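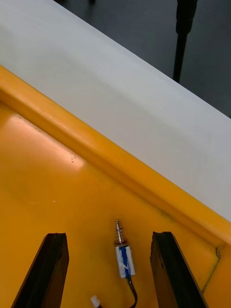 Handgelenkkamera, Hubmagnet in der gelben Schale, Finger offen.

Laborbuch Teleoperation, Arbeitsplatz Rikwood
Eintrag vom 3. Juni 2020

Ziel für heute: Aufgabe "Hubmagnet aus der Schale nehmen und in die Aufnahme legen" weiter vorführen, bis der Datensatz für das nächste Training reicht. Stand am Morgen waren 828 Episoden über alle Teile zusammen, davon 93 mit dem Hubmagneten. Für dieses Teil wollen wir auf einen Stand kommen, mit dem man ein Training vergleichen kann. Ich habe 80 neue Vorführungen geplant.

Aufbau
Leader-Arm Kavon, Folgearm wie im Mai, Software Skemier zum Aufzeichnen. Die Schale steht nicht parallel zur Kamera, und das soll so bleiben. Im Mai hatten wir sie immer gleich ausgerichtet, und das trainierte Modell hat danach bei einer gedrehten Schale neben das Teil gegriffen. Jetzt drehe ich die Schale nach jeder fünften Episode von Hand ein wenig, ohne Markierung auf dem Tisch.

Den Leader-Arm habe ich vor dem Beginn neu abgeglichen. Beim ersten Versuch ist der Folgearm beim Einschalten ein Stück gesprungen. Ursache war meine eigene Nachlässigkeit: Ich hatte die alte Nullstellung geladen. Nach dem Neuladen der richtigen Datei war der Sprung weg. Bitte für alle, die an diesem Platz arbeiten: zuerst die Datei prüfen, dann die Motoren freigeben.

Zum Greifen
Das Teil ist klein, und der Greifer hat flache Finger. Ich nehme es quer am Körper, dort wo das weiße Etikett mit dem blauen Streifen ist. An der Feder soll man nicht greifen. Ich habe es am Anfang zweimal versucht, und beide Male hat sich der Stößel bewegt und das Teil ist aus den Fingern gedreht. Diese zwei Episoden habe ich verworfen.

Der blaue Streifen ist für mich beim Steuern eine gute Hilfe. Im Kamerabild sehe ich sofort, wie die Achse liegt, auch wenn ich auf den Stößel nicht achte. Ich stelle zuerst die Drehung ein, noch oberhalb der Schale, und fahre danach gerade nach unten. Wenn ich beides gleichzeitig mache, komme ich oft mit einem Finger auf das Teil. Dann muss ich noch einmal hoch, und die Episode wird lang und unruhig.

Schwieriger ist das Kabel. Der schwarze Draht kommt unten aus dem Körper und läuft zum Greifer hin. Liegt er in einem engen Bogen, klemmt ihn der rechte Finger leicht mit ein. Für die Aufnahme ist das schlecht, denn beim Ablegen zieht das Kabel das Teil wieder heraus. Ich habe deshalb für mich folgende Reihenfolge festgelegt:

Offene Finger über dem Teil ausrichten.
Kurz warten und auf den Draht schauen.
Wenn er unter einem Finger liegt, den Greifer in Richtung der Feder verschieben.
Senken, langsam schließen, anheben.
Über der Aufnahme noch einmal halten, dann ablegen.

Das kurze Warten ist in den Daten sichtbar. Ich weiß nicht, ob es dem Modell schadet. Bei Peng hatten wir im Mai das Problem, dass der Arm nach dem Training in genau solchen Pausen stehen geblieben ist. Bei der Auswertung möchte ich darum die Pausen einmal kürzen und einmal so lassen, wie sie sind, und beide Varianten trainieren.

Licht
Die Deckenlampe spiegelt sich im Boden der Schale. Der helle Fleck liegt links und ist im Bild ganz ausgewaschen. Solange das Teil daneben liegt, stört er mich nicht. Liegt es mitten darin, verliere ich das weiße Etikett und auch den weißen Stecker fast vollständig. Ich habe einige Vorführungen absichtlich so gemacht, weil diese Lage später auch vorkommen wird. Sie sind langsamer als die anderen und haben in Skemier den Vermerk "Reflex".

Eine matte Folie in der Schale wäre möglich. Ich bin vorläufig dagegen. Der Datensatz aus dem Mai ist ohne Folie aufgenommen, und wir hätten dann zwei verschiedene Untergründe. Die dunklen Punkte und den Kratzer in der Ecke lasse ich aus dem gleichen Grund, wie sie sind. Wenn jemand die Schale reinigt oder tauscht, bitte hier eintragen.

Ergebnis
Die 80 Vorführungen sind aufgenommen. Davon habe ich 5 verworfen, die zwei mit der Feder sind darin schon enthalten. Bei den anderen drei war einmal die Verbindung zum Leader-Arm unterbrochen, und zweimal ist das Teil beim Ablegen am Rand der Aufnahme hängen geblieben. Das Hängenbleiben hätte man vielleicht behalten können, als Beispiel für eine Korrektur. Ich habe aber in beiden Fällen nicht korrigiert, sondern abgebrochen, und damit lernt das Modell nichts Brauchbares. Beim nächsten Mal will ich in so einer Situation weiterfahren, das Teil lösen und neu ansetzen.

Beim Durchsehen ist mir noch aufgefallen, dass ich gegen Ende schneller schließe als am Anfang. Das ist wohl Gewöhnung, vielleicht auch Müdigkeit. Der Unterschied ist in der Kurve der Fingeröffnung gut zu erkennen. Ich schlage vor, dass wir nach einer halben Serie den Platz wechseln oder wenigstens eine Pause machen.

Zeitversatz: Zwischen dem Bild der Handgelenkkamera und den Gelenkwerten gibt es weiterhin einen kleinen Versatz. Beim langsamen Senken spüre ich ihn nicht, beim Drehen schon. Ich steuere dann etwas zu weit und muss zurück. In den Dateien wird er von Skemier korrigiert, aber meine Bewegung selbst enthält natürlich das Überschwingen. Das kann man nachher nicht mehr entfernen.

Offen
Lage des Steckers mehr variieren. Er lag heute zu oft auf derselben Seite vom Draht, also links, wenn der Stößel vom Greifer weg zeigt.
Vorführungen mit umgekehrtem Teil, Stößel zum Greifer. Davon haben wir noch zu wenige, und der Arm kommt beim Drehen nahe an seine Gelenkgrenze.
Nullstellung im Startskript fest eintragen, damit die alte Datei nicht mehr geladen werden kann.
Klären, ob der Vermerk "Reflex" beim Export erhalten bleibt. In der Vorschau war er nicht zu sehen.

Nachtrag, vor dem Abschalten: Vermerk im Export geprüft. Er ist vorhanden, steht aber in einer eigenen Datei neben den Episoden und muss beim Kopieren mitgenommen werden. Daten liegen auf dem Rechner am Platz Rikwood, die Sicherung läuft noch.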